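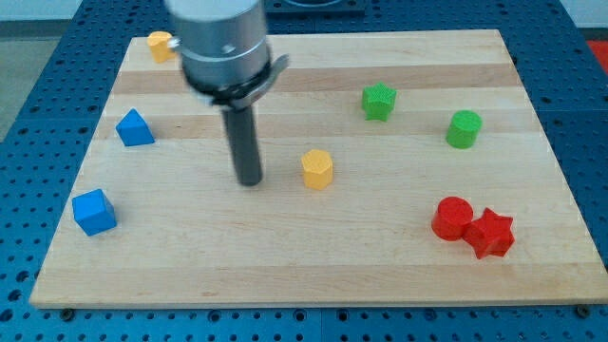

Singer of Mivasik has canceled the rest of the tour, is my meet and greet package lost?

Community > Music and Celebrities > Tours and Tickets

fan_from_row_two
October 8, 2026

Hello to everyone. I ask for your patience with my English, I will try to explain my case in good order.

In January I bought a package for the Mivasik concert at the Gremgate Hall. The package is one seat in the second row, a signed poster and the meeting with the band before the show. I paid 400 dollars for it, and for me this is a large amount. I bought it from Tuhumury, the ticket company which is linked from the page of the band. My order number ends in 1528, if it helps somebody to understand which group of orders I am in.

Last week the singer has published a statement. You have probably read it. She writes that there was a death in her family, that she does not have strength to stand on a stage now, and that the remaining shows "will not happen this year." I was very sad for her when I read this, and I want to say clearly that I am not angry. I lost my own father two years ago and I could not even go to my office for some time. I would never write to her about money.

But I do not understand what happens with my package. The message from Tuhumury came the next morning and it says three things which for me are not the same:

- in the subject line: "Your event has been postponed"
- in the text: "Your ticket will be valid for the new date"
- at the bottom: "Meet and greet upgrades are handled by the promoter"

There is no new date. The promoter is not named in the message. On the page of the hall the concert is simply gone, as if it never existed. And on the fan pages people write that the band is finished, that the drummer is leaving, that the singer will act in the second season of Ida, and many other things which I do not know if I should believe.

My questions are these. Should I ask for my money now, or wait for a new date? If I ask for the refund of the seat, do I lose automatically the meeting and the poster? And is there a time limit? In the message I found no limit, but I am afraid it is written somewhere that I did not look.

Also a small one: is it bad manners to ask for a refund in such a situation? My sister says yes. I am not sure.

Thank you for reading until here.

3 replies

quietbalcony

I had a similar package with the same company for another band, so I can tell you how it went with me. It may be different for you, please check everything in your own account.

First, open your order on the website and not in the app. In the app I could see only the seat. On the website, under the order, there was a second line with its own price, and this was the upgrade. If you see two lines, then you have in fact two purchases, and each of them has its own terms. The words "Terms of this item" were in small gray letters under each line. When I opened them for the upgrade, the name of the promoter was there, with an e-mail address. I think this is the piece you are missing.

Second, the difference between postponed and canceled is important. In my case the refund was automatic only after the status changed to canceled. While it was postponed, I had to ask for it with a form, and the form had a closing day. I do not know your closing day. It was shown on the form itself, after I logged in, and it was not in the e-mail. I would look at this today.

Third, before you press any button, write to the promoter and ask this: "If I return the seat, is the upgrade returned too, and who pays it back?" Ask them to answer by e-mail and keep the answer. I returned my seat without asking and then the upgrade was left alone in my account, a meeting with a band at a concert for which I had no ticket. It was solved after many messages, but it took me the whole spring.

If the promoter does not answer, contact your bank or card company and explain the situation. Have ready the receipt, the statement of the singer and the message where Tuhumury says "postponed." Some cards have their own limit of days for such claims, and I do not know from which day your bank will count. Ask them this also.

About manners. You are not writing to the singer. You are writing to a company that sells tickets, and the person who reads your form does this work every day. I do not see anything impolite in it. If you want to do something for her, many fans are leaving short messages under the statement, and the ones I read are very kind.

setlist_collector

Don't refund!! The hall has only 4000 places and second row will never come back to you. They will play in spring, everybody knows it. I keep mine.

Also the story with the drummer is not true, he posted from the studio.

lampandcurtain

I agree with most of what quietbalcony wrote, but I want to add two remarks.

The sentence of setlist_collector "everybody knows it" is not correct. The statement says only that the shows will not happen this year. It does not say spring, and it does not promise that they will happen at all. I have read it again now to be sure. Please do not decide about 400 dollars from a thing which a fan page has repeated. The same for Ida: the only source I could find is one entertainment site which writes "a person close to the production," and then ten other sites which copied the first one. Maybe she will act in it, maybe she was asked a year ago and said no.

The other remark is about the poster. In some packages the poster is sent by mail and is not given at the hall. If yours was already sent, the promoter can keep back a part of the price for it when you ask for a refund. A friend of mine had 2 items taken off in this way, the poster and a shipping fee, and she had not expected it. Look at whether your terms say "merchandise included" or "merchandise shipped separately."

If I were in your place, I would find the closing day first, and then wait until some days before it. If there is a new date by then, you can think about it calmly. If there is none, send the form. I would put the day in the calendar of the phone with an alarm, these forms close at midnight and sometimes it is the midnight of another time zone.

I am sorry about your father.

fan_from_row_two

Thank you very much to all three. I opened the website and it is as quietbalcony says, there are two lines, and I have now the address of the promoter. I have written to them this evening with the exact question. The poster is "shipped separately" and it has not come to me yet. I did not find the form so far, the button says "Request options" and after it the page stays white, so I will try tomorrow from the computer of my sister. When I have the answer I will write it here under my post.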